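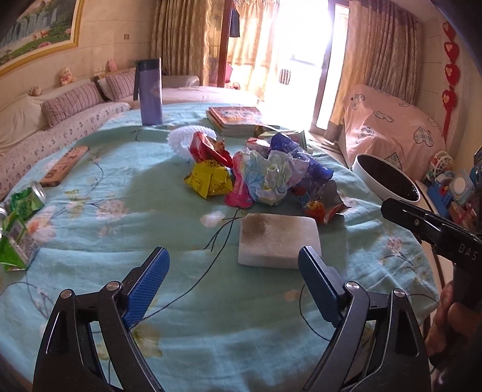

Recording a pick-and-drop demonstration with two hand-held grippers

This page covers one task only: picking up mixed household trash and snack packages from a cloth-covered surface and dropping them in a bin. Calibration and time sync are on the Woloveo setup page and should be finished first.

Before recording

Start the Fludow logger and check that both grippers report a jaw width. Close each gripper fully, open it fully, and compare the two readings with the values saved at calibration. If either reading has drifted, redo the zero step. Wipe the pads with a dry cloth.

Spread the objects so that some overlap. Mix stiff items with soft ones – wrappers, crumpled paper, a sponge, books. Put the bin beside the work surface, within reach of both hands, and leave it there for the whole session.

Recording an episode

1. Hold both grippers open over the surface for two seconds. The logger uses this pause to mark the start.
2. Choose one object. Move in with the jaws wide and the wrist already turned to the final grasp angle. Late wrist turns blur the camera image and are hard for the policy to copy.
3. Close at a steady rate. Stop squeezing when the pads make full contact.
4. Lift straight up before moving sideways.
5. Open fully over the bin, wait one second, and return.

Keep the idle gripper in a resting position near the rim. If it drifts into the work area, the model tends to learn the drift as well.
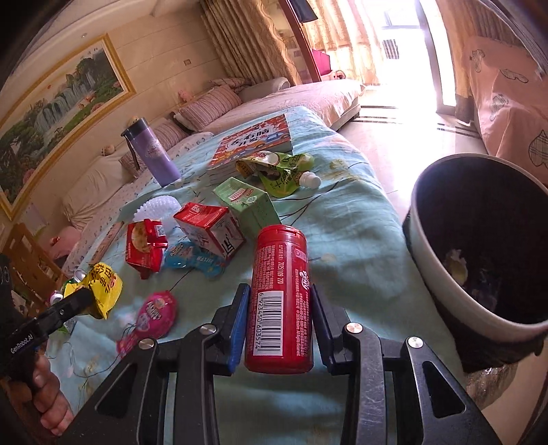 Ewurabena Agbeko
Demonstration lead, Brudivex

Tall containers

Upright cylinders need a different approach. Come in level, center the container between the pads, and close on the straight part of the wall, below the cap. A grasp on the cap ridge can slip during the lift. On a bed or other soft surface the base may rock as the jaws close, so slow down for the last part of the motion.

Checking the data

Replay every episode before uploading. Reject it if tracking drops out, if a hand covers the lens, or if the jaw width curve shows a second squeeze after contact. In our December batch we recorded 408 episodes and rejected 58, mostly for tracking loss near bright windows. Drawing the curtains helped.

Export with the Huang preset and keep the raw files until training has run once.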